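Dostus teardown bench: dataset card

Version 6, November release

Summary

Recordings from the desktop teardown bench at the Ledton refurbishing site. Two robot arms remove parts from office computers and place them in a fixture tray. The set was collected to train and check the bench software, and to record how work is shared between the arms and the staff on the line.

Contents

3140 episodes in total. 1613 cover processor handling, the rest cover memory modules and drives. 166 episodes carry a staff takeover flag, set when a person stopped the arms and finished the step by hand. These are kept in the release and should not be filtered out before computing success rates.

Bench layout

The tower is laid on its side on the slatted bench with the side panel off. The fixture tray goes to its left. Tray pockets are 3D printed on site and are reprinted when worn.

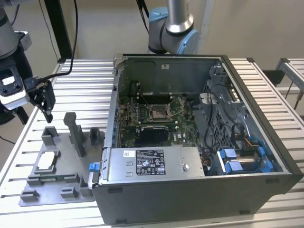 Fig. 1. Open tower with the CPU socket empty and its lever raised; fixture tray at left.

Changes to staff work

Before the bench, one person did the full teardown at each station. Staff now open cases, load the bench, sort rejected parts and handle takeovers. Lifting has not gone down. Wrist strain reports have, but the period is too short to draw a conclusion. Staff asked for a slower approach speed near the tray, and this was added in version 4.

Known gaps

Small form factor cases are missing. Stripped screws are always passed to staff, so no arm data exists for them. Episode notes were typed by hand on the night shift and spelling varies.

Related files

manalo_labels.csv: step labels
linier_takeovers.csv: takeover times and reason codes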